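Small Flats and Shared Houses » Kitchen and Water » Is it worth to refill small plastic bottles?

Page 1 of 1 - Thread started 24 August 2023

edit_lakatos
Member
Posts: 355

Hello everybody. I moved in June to a flat on the fourth floor without elevator, and I have a question about drinking water that my flatmates and I cannot agree on.

The tap water in our building is safe, the town publishes the results, but it is very hard and it tastes of chalk. So until now each of us buys small bottles and carries them up. I wanted to stop this. My plan is to buy one filter jug for the kitchen, and to refill the small bottles that we already have and keep them in the door of the fridge.

My flatmate says that refilling these thin bottles is dirty and I should throw each one after the first use. I think this is a waste. Who is right? And does somebody have the Vevomano jug? It is the only one that fits in our fridge, I measured.

Thank you for any advice.
Edit

----------

potlid
Regular
Posts: over 4,000

I had the Vevomano for two years. Good jug, bad lid. The lid pops up if you pour too fast, and then unfiltered water goes in your glass together with the filtered. Pour slowly and it's fine. Cartridges last me 5 weeks with hard water, the box promised more.

On the bottles, I'm with your flatmate. They have a narrow neck, you can't get a brush in, and you drink straight from it. After a few days there is a film inside. Get glass.

----------

MarshRoad
Member

Quoting potlid: "Get glass."

Glass in the door of a fridge, in a shared flat, on the fourth floor. I have swept up two of those. I refill the thin ones for a week or so, rinse with hot tap water in between, and then into the recycling. Never been sick from it.

----------

potlid
Regular

Never been sick is what my uncle says about rice left out overnight. Also please don't use hot water on those, they shrink and go crooked. Lukewarm and a drop of dish soap.

----------

edit_lakatos
Member

Thank you both. I did not know about the hot water, and now I understand why one of mine does not stand straight anymore.

I forgot to write that we do not drink from the bottle at home, we pour into a glass. Only when I go to work I drink from it directly. Does this change your opinion, potlid?

----------

potlid
Regular

A bit, yes. Pouring only, washed every second day, I would not worry so much. The one you take to work I would wash every evening or replace with a proper bottle with a wide mouth. I have a steel one from Drinon and my hand nearly fits inside.

----------

quietkettle
New member

I want to say something about the jug, because I think everybody is looking at the bottles and the jug is the bigger problem. If the filtered water stands in the kitchen in summer for two days, it is not fresher than anything else. The filter takes out the chlorine, if your town uses it, so afterward there is less to protect the water. Keep the jug in the fridge, and empty it when you go away for the weekend. My landlady had hers on the windowsill in full sun and there was green in the corners.

For the taste of chalk, try first to let the tap run a little in the morning and to cool the water well. For us this was enough and we bought nothing.

----------

MarshRoad
Member

Cooling does help with taste. It won't help with the kettle, though. If Edit drinks tea, she will want the filter anyway.

----------

edit_lakatos
Member

I drink a lot of tea - this is half of the reason. On black tea there is a skin, like on a lake. My colleague told me to buy the descaling powder from Carus, but this cleans only the kettle and not the tea.

The place for the jug is decided, it will be in the fridge. I had to move the pickles of my flatmate, so this is a second discussion at home.

----------

Mogensen_fan
Member

Coming in from the other side: have you priced an under-sink filter? I put in a Mogensen with 4 screws and one hose, and I carry nothing now. Cartridge once a year.

----------

potlid
Regular

She rents. Don't start drilling in a rented kitchen for the sake of tea.

----------

Mogensen_fan
Member

I rent too. I asked first and got a yes by email. The screws go into the cabinet side and the holes are where you never look. But OK, a jug is cheaper to begin with, I agree on that.

----------

edit_lakatos
Member

I will start with the jug and ask the landlord about the other one when we renew the contract. For the bottles I made a rule: washed every second day with lukewarm water and soap, dried upside down without the cap, and after one week to the recycling. For work I will buy something with a wide mouth. My flatmate accepts this except for the one week, he wants three days.

One more question for people who know plastics. The kind I mean is the normal small one with ridges, I add a photo. Is there a difference between the brands, that some are stronger for refilling? 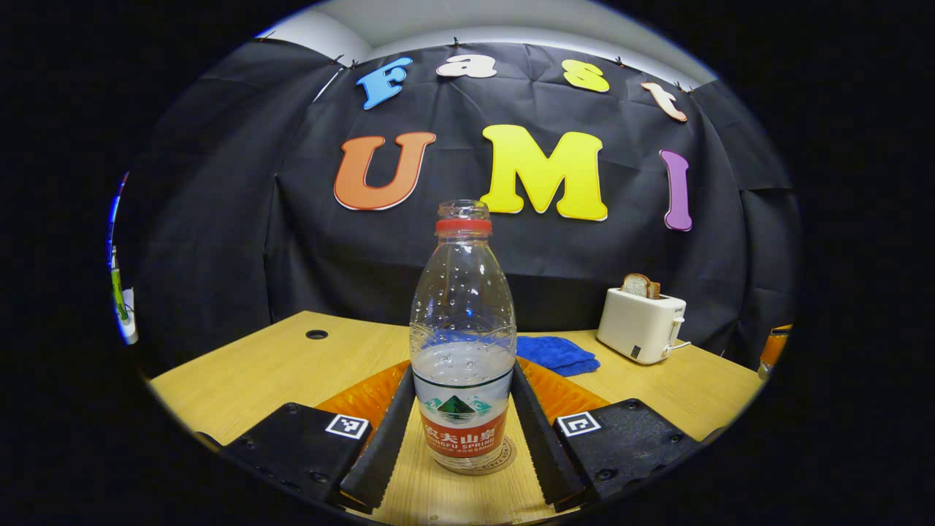
Nongfu Spring, the thin kind with the red ring at the neck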